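# Fixing a gripper that stops short in simulation

My favorite kind of bug — everything looks right and nothing gets picked up! In the Jalteo tabletop setup, the arm would come down over the mug, close on air, then lift with full confidence. It failed 10 times out of 10 after I switched scenes. You'll need the Hemano viewer and your last run log.

**1. Pause before the close command.** Step to frame 107, or wherever your log says `descend done`. Don't trust the status line, look at the fingers.

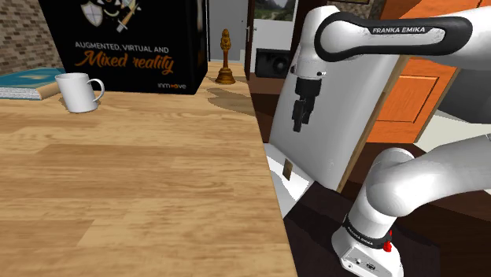
*Simulated Franka arm, fingers down and slightly open, mug over by the teal book.*

**2. Compare the two heights.** Print the fingertip height and the target height, both in the base frame. Mine differed by 60 mm — a huge clue, and the same at every target.

**3. Check the tool offset.** Waltraud Tanner spotted this one in minutes. The new scene file loaded its own offset on top of the one in my config, so the planner thought the fingers were longer than they are. Delete one of them. I kept the config entry:

`tool_offset_source: config`

**4. Turn the failure into a stop.** Set `abort_on_empty_grasp: true` and the run halts when the fingers close fully. Please do this before going near real hardware! An offset wrong in the other direction drives the fingers into the table.

**5. Rerun at low speed.** Do 3 slow passes, then go back to normal.

If the gap changes from target to target, it's a different problem — start with the table pose.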